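2025-08-19

Up at six. Rain in the night and the kitchen window was open, so the sill was wet and so was the electric bill. I dried it on the toaster. Oatmeal, coffee, the last of the peaches. One had gone soft at the stem end and I cut around it.

Took the early bus to Lakwood. Yakubu Nnaji got on two stops after me and sat in front, and we talked over the seat back the whole way. His brother-in-law wants to sell him a car and he doesn't want it, but the price is low enough that he feels rude saying no. I said I'd feel rude too. He has until the end of the month to decide.

The plan for the day was phones. I had been putting it off. There's a drawer of them in the hall, old ones mostly, and the cases live in a separate box with the lid that doesn't close. Over the summer the two got mixed up, with cases on the wrong phones and a few cases that don't belong to any phone we have anymore. Chenxi Duan asked me last week if I could go through them before she needs the drawer for something else. I told her yes and then did other things for four days.

Started with the box. Tipped it out on the windowsill side of the long bench and put the clear ones together and the dark ones together. The clear ones have all gone yellow. I don't see the point of keeping a yellow case, but Chunhua Xiao says they still protect the phone, and she's right about that, so they stayed. I threw out one that had split at the corner and one that smelled of glue.

Then the table wanted doing before anything got put on it. I wiped it with the damp gray cloth and then a dry one. It always looks the same before and after, with that pattern.

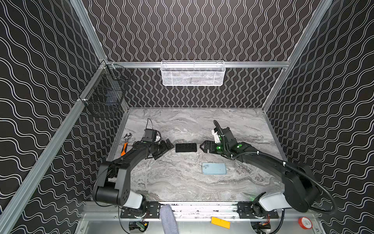 Wiping took longer than I wanted and I was still at it when Florencio Bermúdez came by with his coffee to ask where the small screwdrivers had gone. I said I had not seen them since Friday. He looked on the shelf by the door and under the cloth. I said to try the white mesh basket on the back rail, where everything ends up, and he said he could see there was something in it but not what, and would I mind. I took it off and went through it with him at the sink counter. No screwdrivers. He said the black wire one up on the left was a better basket anyway, being deeper, and that we should have bought both the same. We had this conversation in the spring. He went off to ask Xiaoqing Tan, who had them in her coat pocket.

I do like the wavy lines on the panels, which I didn't at first. When they went up I thought I would get a headache. The back one has the up-and-down squiggles and the sides have the slanted ones, and by now I only notice them when someone new comes in and says something.

Went through the phones until noon. The only way I know to do it is one at a time, pick it up, look at the back, look at the camera bump, try the case, put it down. The camera holes are what decide it. Two lenses side by side is not the same as two lenses on a slant, and a case that is right in every other way will sit up at one end if the hole is wrong. I got fooled twice by a pair that looked identical from the front. I wrote the models on masking tape and stuck the tape inside the cases where it won't show. The pen was running out so some of the labels are faint. I'll go over them tomorrow if I remember to bring the good pen.

A couple of the phones wouldn't switch on at all. I left those on charge by the window and came back later, and one of them had woken up and the other hadn't. The one that woke up still had its clock set to December. I put the dead one in an envelope and wrote DEAD on it, then crossed that out and wrote NO POWER, in case Chenxi wants to try a different cable.

Lunch was rice and the rest of the green beans. I ate outside on the step. The rain had cleared off and it was warm, with that smell the parking lot gets. Xiaoqing came out with half a sandwich and told me about the Joltdale store closing its repair counter. She had taken her own phone there for a battery in the spring and they were good about it. Now you have to mail it in, 39 dollars and that's without the shipping. She's going to wait and see how bad the battery gets. I said mine dies at four every afternoon and I've just started going to bed with less to read.

She also said there's a new rug in the front room at her mother's house and the dog won't walk on it. They've put newspaper over it for now so the dog can get to the back door.

After lunch I meant to finish the cases, but first there was a delivery to sign for, and it was the wrong one. It was a carton from Lestetti with our address and somebody else's name. The driver had already gone. I called the number on the slip and was on hold for 19 minutes, then a man told me to keep it somewhere dry and they'd send someone. I asked when and he said they'd send someone. It's under the coat hooks. I put a note on it so that it doesn't get opened.

Back to the table a little after two. By then it had a bit of everything on it. Florencio had left the orange and black tool lying near the left edge, sticking out over the side, which I told him about last time too. I did not move it right then as I had my hands full, and I kept looking over at it.
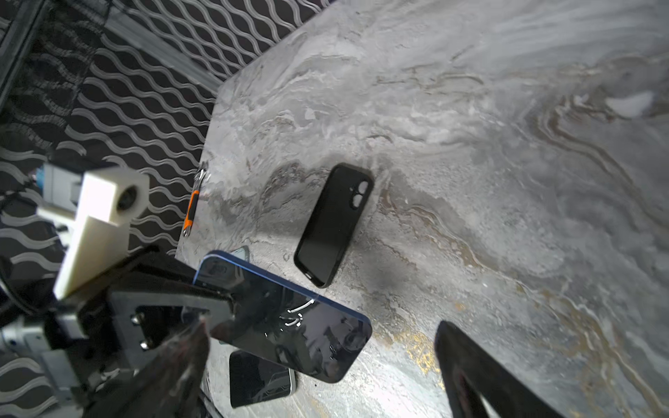
Black case still waiting for its phone. Blue one up, others on the table.

The blue-framed one is the one I wanted sorted, and of course it was the slow one. It shows every mark. Under the light you could see streaks and what looked like scratches across the middle of the glass, and I could not tell how much of it would come off. I have the lens cloth from my glasses, so I'll give it a go with that in the morning, and if it's scratched it's scratched. There's another with a pale bluish frame and I had it down in my notes as the same phone until I had them out together. Fixed the notes.

The black case is a nice one. Matte, with a bit of shine around the rim, and the cutout is raised so the lenses don't sit flat on whatever you put it down on. I would have that on my own phone if it fit, but mine is wider. Chunhua thinks it came in with a batch from the Duan store on the corner (no relation to Chenxi, she gets asked). I don't think it did. Those all had a little lip along the bottom. We didn't settle it and I've put it on the list with a question mark.

Moved the tool in from the edge finally. Five minutes later it was back in Florencio's hand and ten minutes after that it was on the other bench, so I can't say I achieved much.

The list, as far as I got:

- yellow clear cases: keep, bottom of box
- dark cases: labeled, but faint, redo with good pen
- black matte case: ask Chenxi
- blue phone: clean the screen
- envelope, NO POWER: different cable
- new lid for the box, or a new box

Chenxi came by at four and looked in the drawer and said it was better. She asked about the sleeve for the tablet and I had no idea there was one. Then she wanted to know whether the phones should go in face up or face down. I had them face down. She'd rather have them face up so you can see which is which without picking them up, and I didn't argue, I just turned them. It does look more like a drawer and less like a pile that way.

She needs the drawer on the first of the month, so there's time to do the chargers. I haven't even looked at the chargers. They're in a bag behind the drawer and the cords have all gone into each other.

Bus home was late. Yakubu wasn't on it. I stood most of the way next to a woman with a lamp in a pillowcase, and she kept apologizing every time it swung into my knee. Got off a stop early for bread and onions. They had moved the bread again.

At home the electric bill had dried with a ripple in it but you can read it. Meter says 683 and the bill says 271 used, and I don't follow how they get from one to the other, but the amount is close to last month and I'll pay it Thursday. Wrote it on the calendar.

Soup from the freezer for supper. I thought it was lentil and it was the tomato one. Fried an onion and put that in it with some of the bread, and it was fine. Called my sister after. She has the boys until the weekend and sounded tired. The little one lost a shoe at the lake and they went back twice with a flashlight. She wants to know if I still have the sandals from when he was here before. I said I'd look in the hall closet, and I looked, and they're there, but they'll be too small now. Told her I'd bring them anyway.

Good pen is in my bag. Lens cloth is in my bag. Need to ask about the Lestetti carton if they haven't come by noon.

Window shut tonight.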